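Jekico Slotted Stacking Basket
Green, yellow or black. Sold singly or in stacks of 18.

Home > Storage > Tubs, Trays & Baskets > Slotted Baskets

It's a plastic basket. We have tried writing something grander and the product didn't improve. The Jekico has slots down the sides, a rim around the top and no lid, and it goes inside another one of itself when you've run out of things to put in it. That has been enough to make it the best-selling item in our storage range since we took over the Tsolakis catalogue, ahead of several products with apps.

Who buys them

Mostly classrooms, workshops and labs, and households with Lego. The Plimdale branch also does a steady trade with a choir, for reasons we've never got to the bottom of.

Colours

Green lets the light through, so you get a fair idea of what's in there before you go fishing. Yellow is the one people can find from the far side of a shed. Black hides grubby fingerprints, along with any black item you drop into it. The moulds are the same for all three, so the colours nest together if you aren't fussy, and if you are fussy you'll want a separate pile for each.

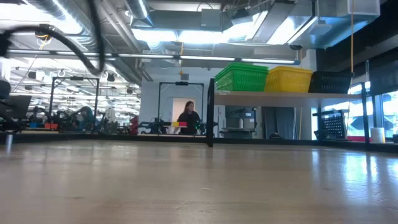
Can I store them on an open shelf, or do they need a rack?

Any flat shelf will do, provided it's deeper than the base of the basket. They don't clip, hook or slide onto anything, so there's no rack to buy, and we've checked with the supplier in case there was one we could sell you. Nested stacks are steady at sensible heights. If you're reaching over your head to get the top one down, start a second stack.

What they're good at

Small hard things that like to wander: blocks, pegs, offcuts, glue sticks, the chargers for phones you no longer own. The slots let crumbs and grit fall out, a blessing or a nuisance depending on who does the vacuuming. They also mean you can rinse a basket under the garden tap and leave it upside down on the grass.

What they're bad at

Rice. Beads. Anything poured. Every year somebody sends back a basket because the glitter came out, and every year we write a very polite email. For fine stuff have a look at the Presetberg solid tub, which has the same sort of footprint and no holes whatsoever.

They also aren't a step stool. We shouldn't have to print that, but the returns shelf says otherwise.

Handling

The rim is thicker than the wall below it, and it's the part to hold. One hand on each side for a full basket, and a pinch of the edge is fine for an empty one. If two have jammed together after a hot spell in the ute, don't lever them apart with a screwdriver. Run warm water over the outer one, wait a minute and give it a twist. 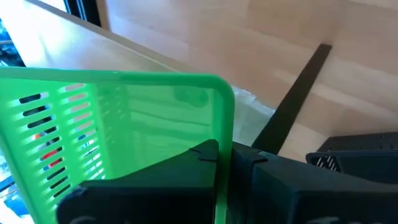 Wash in soapy water, by hand. The top rack of a dishwasher is tolerated on a cool cycle, though the long one marked "Intensive" will give you a basket with a more relaxed outlook on corners. Labels with a permanent adhesive stay permanent. Use a luggage tag through one of the slots if you expect to change your mind about what lives where.

Left in full sun the green will fade first, then the yellow. The black just gets hot.

Ordering

Singles are posted in a satchel. Stacks of 18 go by carrier in a carton that is almost all basket and very little air, so please don't ask us to add a lamp to it. Mixed-colour stacks can be made up at the Plimdale counter while you wait, or by email if you tell us how many of each. "A nice mix" has led to disagreements.

We had 3,226 in the warehouse at the August stocktake, counted by Gebremedhin Tesfamariam, who would like it known that he was promised help. Lead time is 2 working days for green and black. Yellow can take longer at the start of the school year, when every teacher in the district remembers yellow at once.

Guarantee

Two years against cracking in normal use. Normal use includes being dropped, sat in by a cat and worn as a helmet by anyone under six. It doesn't include being driven over. Send a photo of the damage and your order number to the Plimdale counter and we'll post a replacement in the same colour. Keep the cracked one if you like; it makes a decent seedling tray.

Related: Presetberg solid tub, luggage tags (packet), shelf brackets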